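The last ropewalk hand in Perel

Josefina Bustos was 16 when she started at Bilyk's, the rope and twine works at the bottom of Quay Lane. She stayed until the gates were locked for good. Her old house has been sold and she now lives in a flat above the chemist in Perel, with a window that looks towards where the long shed used to be. There is a car park on it.

I went to see her because of a query from a reader, Noeline Partington, who had found a short iron hook set in a wall behind the library and wanted to know what it was for. Several people wrote in with ideas about horses. Josefina knew straight away.

"That's a walk hook," she said. "There was a row of them right along. You hung the yarn over to keep it off the floor when you were laying up a long length. They knocked the wall down in bits and I suppose that bit belonged to the library."

The works made rope for fishing boats at first, and later washing line, sash cord, parcel twine and halters. The shed was so narrow that two people with a barrow could not pass. Men did the laying and women did the spinning, the balling and the finishing, and this did not change in all her time there.

"We had our own door," she said. "Our own kettle as well, which was more to the point."

She began on the balling machines. A ball of parcel twine had to weigh right and come off the spindle with the loose end showing, or the shops sent it back. The foreman took a ball from each tray and dropped it on the scales without looking at whoever had made it. New girls were kept on the coarse stuff for their first winter because it did not matter so much if they spoiled it. It also took the skin off.

"You put your hands in lanolin at night and wore old socks over them. My mother said I came to the table smelling like a ewe."

The smell is what most people in Perel remember, if they remember anything. The fishing rope was tarred in a copper at the seaward end, and on a warm day it reached the school. Josefina liked it and still does. She keeps a short end of tarred line in a kitchen drawer, and got it out to show me. It has gone stiff and the smell has nearly left it.

At its busiest the firm had 70 on the books, counting the carters. The biggest order she can remember was for 3000 balls of twine for a seed merchant in Erach, wanted before the end of September. They worked evenings to get it out, and the office sent down pies.

"Cold ones," she said. "But we hadn't expected any."

Then the boats went over to nylon. Bilyk's bought a machine to make it and put it in the old hemp store, where it never ran well. Josefina was sent to Ostura to learn how to work a newer model and came back thinking the firm would not last. The factory there was bright and warm and had hardly anyone in it.

"It did by dinner time what we did in a week. I told my husband that night. I said, I'll be looking for something else by spring. In fact it was two more years."

By then she was in charge of finishing. When the closure was announced there were 44 left, and she helped several of the older women write letters for other work. A few went to the laundry, which has also gone. She got a place in the school kitchen and did not care for it at first, though she came round to the holidays.

The machinery was sold for scrap. She asked if she could have the little brass gauge they used for checking cord, and was told it was on the inventory. She saw it later in an antique shop in Erach with a price on it that made her laugh, and she left it where it was.

I asked whether the town should put up a plaque. She was not keen. She would sooner somebody wrote down how the work was done, from the hackling onwards, while there is someone who can be asked — the names of the tools especially, as the men's side had words she never learned and the men are dead.

"I can do you the women's side," she said. "I could do you that from start to finish. You'd want a bigger notebook."

We have arranged to begin with the spinning. Noeline Partington has asked to come along, and is bringing a photograph of her hook.
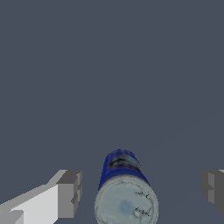
A can with a blue label, lying on its side.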